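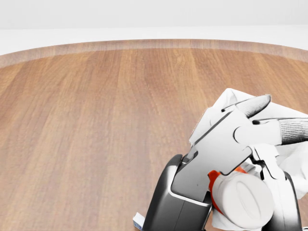

White cloth on the round table, honey brown top

Thread: Oil or poly on a kitchen table that gets used every day?

nuria_s
Posted 13 April 2022
OK, I need people who have lived with both. I'm finishing a round table for our kitchen, big one, warm brown wood, and I keep going back and forth. My dad put oil on everything he ever owned and redid it every January like it was a holiday. My husband wants polyurethane so he can put a hot mug down and forget about it. We have two kids, one of whom believes that coasters are frisbees. What would you do?

Nuria Sotomayor

MHalliday
Poly. Three coats, sand lightly between them, done. I did ours when we moved out to Netham and I haven't touched it since except with a damp rag. People get romantic about oil until the first spaghetti night.

namgil
Going to disagree with Murray (again, hi Murray). Poly looks great right up until somebody drags a pot across it, and then you have a white scratch you can't fix without stripping the whole top. With oil you sand the one bad spot, wipe more on, and go eat dinner. I've fixed ours like that 9 times, and yes, I write it down in a notebook.

MHalliday
Nine repairs is not the sales pitch you think it is.

namgil
It took me ten minutes each time! How long did it take you to strip that desk?

MHalliday
We don't talk about the desk.

mj_cho
Have you thought about hardwax oil, Nuria? It sort of splits the difference. I used the Sturkby one on a dining table and a bench, two thin coats with a white pad, and it holds up to water way better than the plain oil I had before. It isn't cheap, and you really do have to put it on thin. My first coat was too heavy and stayed tacky for what felt like forever, so I ended up rubbing half of it off again and saying some words.

nuria_s
I hadn't even heard of that one. Does it go yellow? I like the color where it is now and I don't want it heading toward orange.

mj_cho
Mine got a little darker right when it went on and then stayed put. Try it on the underside first. Do a patch the size of your hand and leave it a week before you decide.

Mahmoud Nasr
Long post, sorry, but I have opinions about tables. Before you pick anything, find out what's on there already. I bought a secondhand table from the Petrenko place out by the highway and figured it was bare wood because it looked so soft and dull. Nope - old wax. My nice new finish beaded up like rain on a car hood and I had to scrub the whole thing down with mineral spirits and start over. Put a few drops of water on the top. If they soak in and leave a dark spot, you're probably fine. If they just sit there, there's something on it.

Also wear gloves, and lay your oily rags out flat outside to dry. Don't ball them up and toss them in the trash. They can heat up and catch fire on their own, and I'm not being dramatic.

namgil
Seconding the rag thing, loudly. Everybody thinks it's a myth until they feel one getting warm.

MHalliday
Fine, we agree on rags. Still poly though. Get the satin, the glossy stuff makes a kitchen look like a bowling alley.

nuria_s
Did the water drops after lunch. They soaked in near the middle and sat on top by the rim. What does THAT mean??

Mahmoud Nasr
It means somebody finished it once and the middle got worn off by years of plates. Sand the whole top evenly, 120 and then 180, and go easy at the rim so you don't round it over. Then do the drops again.

nuria_s
Ugh. OK. There goes my weekend. I'm leaning toward the hardwax after all this, and my husband says he'll use a coaster if I stop reading him this thread out loud.

mj_cho
Yay! Tell us how the patch comes out. And vacuum twice before you start, the dust gets into everything.

MHalliday
See you back here in a year asking how to put poly over hardwax.

namgil
Don't listen to him. Anybody know if the Tundalholm stuff is any good on stairs, by the way? My wife has found a can on sale and she has that look.

mj_cho
Start a new thread for stairs, I have a lot to say about stairs.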